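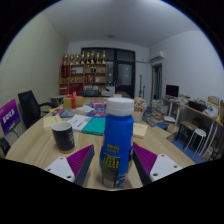
Last updated: May 2, 2022

Put the refill price on the shelf

The food co-op in Trotthorpe sells the same laundry liquid two ways. You can buy a new bottle off the shelf, or you can bring an old one and fill it from the drum at the back. The new bottle has a price sticker. The drum has a price by weight, written on a card behind the pump, and to work out what a bottle will cost you have to know how much your bottle holds, what it weighs empty, and how to use the scale by the door.

I have shopped there for eight years and I still buy the new bottle more often than I should. I don't think I'm lazy. I think the store has made one choice easy and the other one hard, and then put up a poster asking people to pick the hard one.

Most talk about household plastic goes straight to recycling. I wash my bottles and put them out like everyone else on Sheehan Street, and I have no plan to stop. But a bottle with a good screw cap will hold liquid many times over. Crushing it after one use is a waste of a working container, even if every bit of it is turned into something else later. Filling it again should be the normal thing to do, and stores are the ones who can make it normal.

Wundo, the hardware store two streets over, did this with lamp oil and wood soap last September. The owner, Joaquim Moreira, told me the change was one sign. It used to give a price per ounce. Now it says what a small, medium or large bottle costs to fill, right beside what the same size costs new. He also quit weighing. If your bottle looks like a medium, you pay for a medium. He said he loses a little on some fills and makes a little on others, and the line at the counter moves faster.

I asked the manager at the co-op, Tatu Mussa, why they couldn't do the same. He was fair about it. The scale is there because members voted for it, and some of them like paying for the exact amount. He also said the drums cost money up front. The co-op spent $3,480 on the pumps and the floor drain, and it took 200 fills in the first month to convince the board to keep them.

I accept all of that. I would still like to see the sign. Keep the scale for the people who want it and put a flat price next to the pump for everyone else. A parent with two kids and a full cart is not going to do division in the aisle.

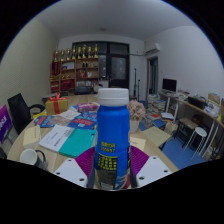
What about the labels?

The serious objection is safety. A bottle that once held one thing may come home holding another, and the printed label will be wrong. Anyone who has found a mystery liquid under the sink knows the problem. Hitham, where my sister lives, has a refill shop that will not fill anything without a fresh sticker giving the contents and the date. The stickers are free and sit in a roll by the pumps. I think every store should do this, and I would not mind if it were a rule.

Cleaning comes up too. Food and soap should never share a bottle, and the shop should say so in large type. For soap going back into a soap bottle, a rinse and a few hours upside down on the rack has been enough in my house.

Then there is the deposit idea, which comes up at every co-op meeting. Charge $5 on each new bottle and give it back when the bottle comes in. I used to support this. I now think it is too much for people who shop week to week, and it turns the bottle into something to cash in – the store ends up with a back room full of empties to sort. A lower price for the refill does the same work and asks for no money ahead of time.

The members' meeting will take up the budget again in September. I plan to ask for the sign, the roll of stickers and a funnel that doesn't leak. The funnel may be the hardest of the three to get.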